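Plonach Opens Its First Listening Room – And I Get To Tell You About It

November 8, 2025 – I've been waiting since August to write this one! Plonach, our little record shop on Mbwambo Street, is opening a listening room upstairs, and you're all invited.

We've pulled about 500 albums from the back stock, mostly soul, taqsim and old dance band sides, and you can play any of them for as long as you like (within reason, please, there may be a line). Entry is free for members and 3 dollars for everybody else. Doors open at 11 every morning.

Neema Makori picked the first month's records, and she's gone heavy on brass. Her opening set includes the whole Cinavard catalog, even the B-sides I begged her to skip.

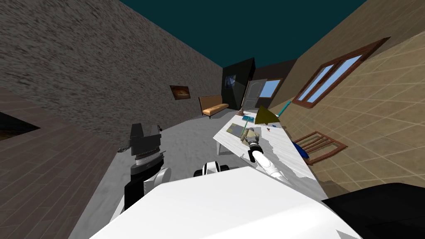

Marcelino Assunção
Owner, Plonach

Tile, stone and a good bench seat – that's my kind of room for a slow record. Members can book through the shop counter, and new memberships are on sale now. Bring a friend, and bring your own headphones if you're picky like me!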